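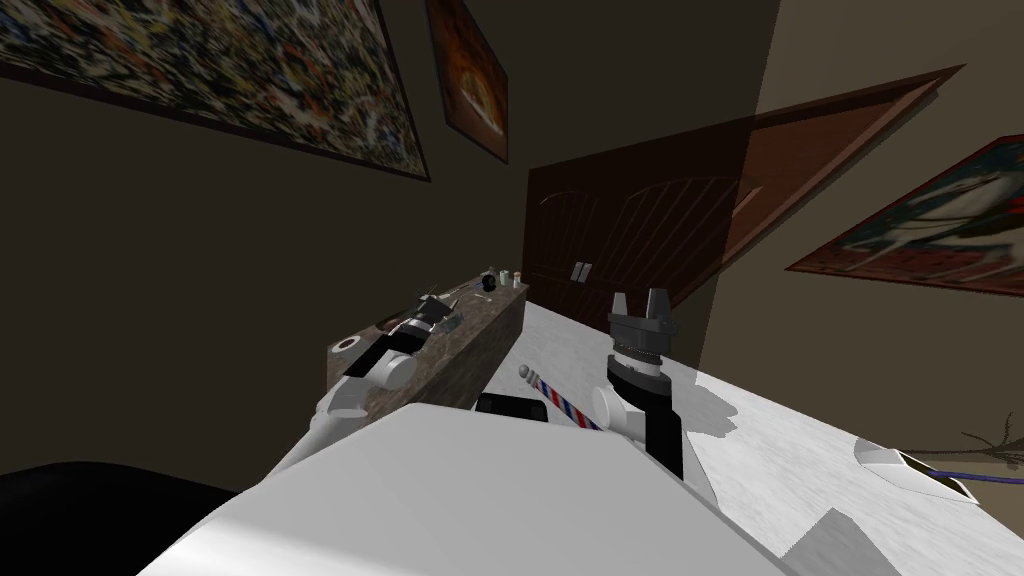
Agent Guide > Listings > Section 9: Setting up a property record

A property record in Bekix holds everything the office knows about a house, unit or block of land before it goes on the market. You need to finish the record before you can book an open home or print a brochure. Most of the work is in the room entries, and these should be short and factual. The room shown with this section has a white marble floor, so its Floor field reads "marble, white", and the low cabinet goes under Fittings as "low cabinet, mottled grey-brown stone finish". Leave words like "stunning" for the Advertisement field.

Before you start, have the title reference, the signed agency agreement and the council rates notice with you. For units, you also need the strata plan number.

To create the record

1. Open Listings and choose New Property.

2. Type the street address. Bekix looks for a match in the suburb list. If the street is in a new estate, such as the later stages of Stestley, choose Enter Manually and type the lot number as well.

3. Choose House, Unit or Land. You can't change this once the record is saved.

4. Enter the land size in square metres, copied from the title. Don't use the figure from an old advertisement.

5. Add each room with the plus button. Enter length before width.

6. Fill in the Advertisement field. The limit is 2,000 characters, including spaces.

7. Attach the agency agreement as a PDF and enter the date it was signed.

8. Choose Save as Draft.

Note: Drafts are kept for 21 days after the last change and are then moved to the Archive. An archived draft can be restored by the office manager.

To send the record for approval

1. Open the draft and choose Check. Fields with a problem are outlined in red.

2. Correct any errors and choose Check again.

3. Choose Send for Approval. The record locks and can't be edited until it has been approved or returned.

Approval takes about 2 working days. Records for the Abella and Podholm offices go to the same queue.

Caution: Easements, flood overlays and heritage listings must be entered under Restrictions, even when they already appear in the contract. A record with an empty Restrictions field will pass the check. If there are none, type "None known".

Caution: Deleting a room also deletes its photos and measurements. There is no undo.

For changing the price on a live listing, see Section 10.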